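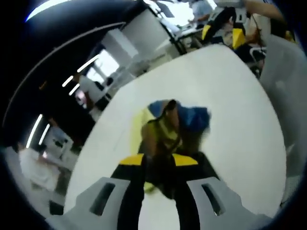
Page last changed: January

Helping with the Etine garment sessions: your questions

What is Etine, in plain words?
Etine is the part of Faditness that gathers examples of people handling clothes, so that a learning system can work out how to do the same. You hold a gripper in your hand, you straighten or fold a garment on the big white table, and the camera on the gripper records what you did. So far we have 2095 examples, 179 of them with T-shirts, and we'd dearly love more!

Do I need to be good at folding?
Not in the least. Fold as you would at home, at whatever pace feels natural, and if a sleeve ends up in the wrong place just put it right and carry on (we keep those ones too, and they are often the most useful of the lot).
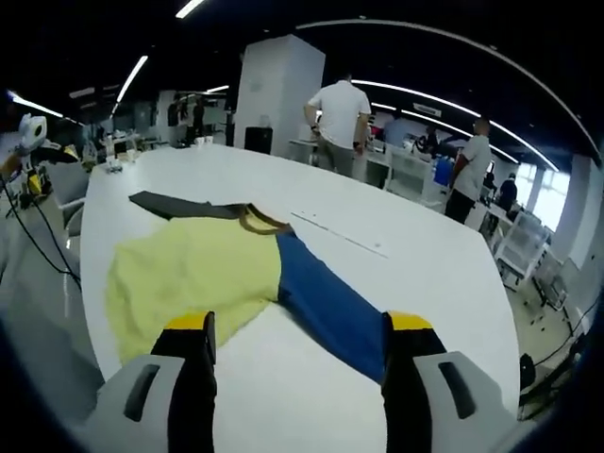 What should I do with the grippers?
Press the tips gently on the cloth, let it settle, then pinch or slide as the task card asks. Two-part shirts, with one colour meeting another, take a little more patience – the fabrics don't always move together, so go slowly over the seam.

Some cards ask you to hold a corner with one gripper while the other smooths the body of the shirt. It feels rather odd for the first 5 tries or so, and then your hands seem to get the idea.

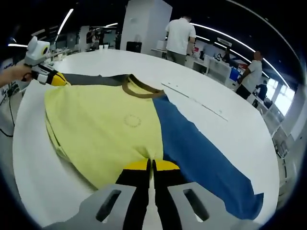

If you find yourself tugging, stop, lift both tips clear and begin that step again. You needn't restart the whole recording.

How long is a session?
Most people stay for a morning and manage more than 127 short recordings between them, with plenty of breaks for tea.

Where do the recordings go?
To the Mosquera store first, where they are checked and labelled, and then on to the Biltari training set. You can ask us to remove yours at any point before that second step – just drop us a line with your session number.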